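Search this diary
Type a word and press enter
Go

Friday 29 October 2021

It came! The trampoline came, and it came a day early, while I was still in my dressing gown with toast in one hand. The driver from Rellivton rang the bell, said "big one" and had both boxes up the side path before I'd found my thongs. I signed for it with butter on my fingers.

I've wanted one since I was nine. Mum always said no, and then there was no yard, and then there was a yard but no money, and now there's a yard and a bit of money and two kids who have talked about nothing else since the school holidays. So really it's for them. (It is not only for them.)

We went with the Winanholm in the end, the round one with the net on the inside of the poles. I'd gone back and forth between that and an octagonal one for weeks, and it was Irja Pesonen over the back fence who settled it. She had hers up all last summer and it's still a lovely springy thing, no rust that I could find, and I did crawl under it to look. She also lent me her spring puller, a little T-shaped hook which I'd have been lost without.

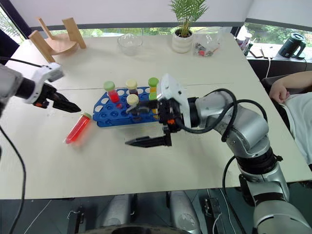

Tubes in the rack, arms over the table.

Right, the build. I'd told myself I'd wait for the weekend, but the sky was so blue and the kids had already left for school, and I thought how good would it be if they came home and there it was? So I laid all the legs out on the grass and got going.

The ring went together faster than I expected. The curved bits slot into each other and the last one is a fight, you need to lean on it with your whole hip and swear a little. Then the legs, then the mat. I knew from Irja to do the springs in opposite pairs, north and south, then east and west, and keep going round like that so the mat stays centred. I put on the first 20 feeling like a champion. After that my forearms started to go and I had to sit on the esky for a while.

Genowefa Duda turned up at lunchtime to drop back my cake tin and got roped in, poor woman. She's stronger than me by miles! She did the whole far side while I held the mat and handed her springs, and she sang the entire time. We had egg sandwiches on the lawn and then did the poles and the net together. The net was the fiddly part. Every loop has its own hook, and we were one out the whole way round and had to undo the lot and start again from the zip.

The level isn't perfect. The yard drops away toward the lemon tree, and I've scraped out a bit of soil under the two uphill legs, which has helped. I might do a proper job with the spade on Sunday. I also want the Nieminen anchor kit before the windy weather, the one with the screw-in pegs, because there was that trampoline on the roof two streets over in February and I still think about it.

Genowefa made me go first. I climbed in through the zip, stood in the middle feeling ridiculous, gave a tiny bounce, and then a bigger one, and then I could see right over the fence into Irja's veggie patch and I yelled out hello to her tomatoes. My knees are 4 decades old and they did just fine. What a feeling!

The kids came round the side of the house at half past three and dropped their bags where they stood. No hello for me or anything, straight in, shoes off everywhere. The little one can already do a seat drop. The big one wants to learn a somersault and has been told not until someone teaches her properly. There's a gym club at Flinell that takes beginners on a Tuesday, so I've sent them a message.

One at a time is the rule, and it lasted till dinner.
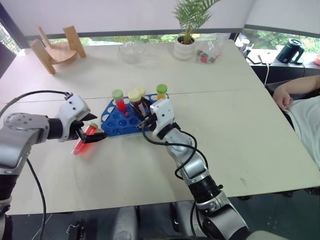
Things to do before the next bounce

Ring Rellivton, we are one pole cap short.
Cut back the low branch on the lemon tree.
Order the anchor kit.
Give Irja her spring puller back, with a jar of something.
Find the other sock. It's in the net somewhere.
Have a hot bath. My arms!

Recent entries
The great paddling pool leak
Choosing between round and octagonal
Swing set: sand it or bin it?
Measuring the yard with a washing line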